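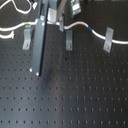
White cable held down by three clamps on the breadboard, gripper finger close by.

Vesska Planner 2 review

Vesska sells this as a motion planner that understands cables. I've used it since February on a cable-handling job and I'm not convinced. Setup is quick, I'll give it that. You load the arm model, mark the clamps as fixed obstacles and draw the cable as a line. Then it plans, and the trouble starts.

A straight cable is fine. Add slack and the line it draws wanders off from the real one, so the planner keeps clear of places where there's nothing to hit.
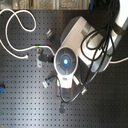

Loops are worse. Where a cable crosses itself, Vesska treats the lot as a solid lump and refuses to go near it. The Plolent plug-in is meant to help, but it added up to 60 seconds to each plan and I switched it off. Logging is poor too: "plan failed, code 218" and no page in the manual to look it up.

Hondari's planner is uglier and knows nothing of cables, and I still finish more jobs with it. Two stars out of five. Try the demo before you pay.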